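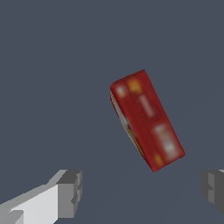

Vy Khương spent most of January rerunning grasps she had already run. Her group at the Horkavport robotics lab wanted to know how much a simulated wrist view could be degraded before a grasping policy trained on it stopped being useful.

"We started with clean textures because everyone does," Khương said. "Then we had to ask what the policy was using. If it's reading the print on a package, you have a problem as soon as the store changes the package."

The method, which the group calls Skornau, renders each object at a random tilt against a plain background and blurs the surface print. The policy gets the wrist view and the finger opening, and no depth. It was trained on 42 packaged goods and tested on 2064 simulated grasps with objects it hadn't seen.

Blurring cost less than she expected. Success on boxes dropped by 4 percent compared with the sharp textures. On soft bags the drop was larger, and she doesn't have a good account of it yet.

"Boxes are easy in one sense. You have a long edge and a short edge, and the policy mostly needs to find the short one," she said. "The tilt is harder. Past a certain angle it closes too early on one side."

An earlier version, Wollitz, left the background cluttered. Khương dropped that after six weeks. She said the failures were impossible to sort, and that clutter will come back once the plain case is understood.

Tests on a physical arm are next, with Ashworth, the lab's partner on hardware. She would not guess at the numbers.

"I'd like to see the bags first," she said.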